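Home Opinion Letters Workshop Archive About

In praise of the dull stop button

I have been fond of small robot arms for longer than is quite sensible, and I'd like to put in a word, a fond but slightly cross word, for the switch that turns them off.

One evening in July our arm at Ordale, a hobby machine made of white plastic brackets and a good deal of patience, lost touch with one of its servos in the middle of a simple pick and place. The servo went on pushing towards the last position it had been given. Chih-ming Sin went for the keyboard, as any of us would have (I've done it myself, more than once), and typed the stop command, and the program very politely reported that it had stopped. The arm carried on leaning into the table for 30 seconds, until Hsin-yi Peng reached round and pulled the plug. We lost a gearbox and there was a smell.

Now, you may say that a gearbox is a small thing, and so it is! But I think we have got into a lazy way of talking about safety in these little machines, as if anything that fits on a table must be harmless, and as if a line of code were the same as a cut in the power. A message needs a working wire and a servo that is listening. Those are the very things that go missing when there's a fault. I would like every kit sold with a proper switch in the supply, big and ugly, within reach of whoever is standing there, and I'd gladly pay more for it.

I'd go further and say the cables deserve a look before every session, tedious as that is. 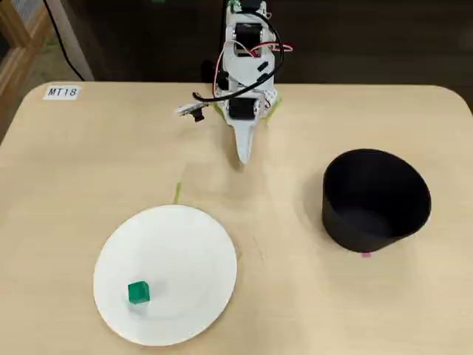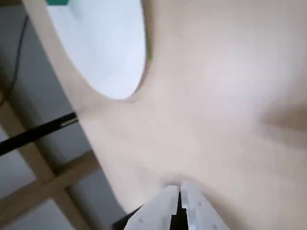
Comments (3)

Svyatoslav Bondarchuk: I agree about the switch, but mind what happens when you cut the power with the arm raised. Ours dropped like a stone and cracked a finger.

Chia-jung Mak: Which gearbox was it? We've been through 3 this year.

Tsung-han Su: A switched socket did the job for us, screwed to the front of the bench.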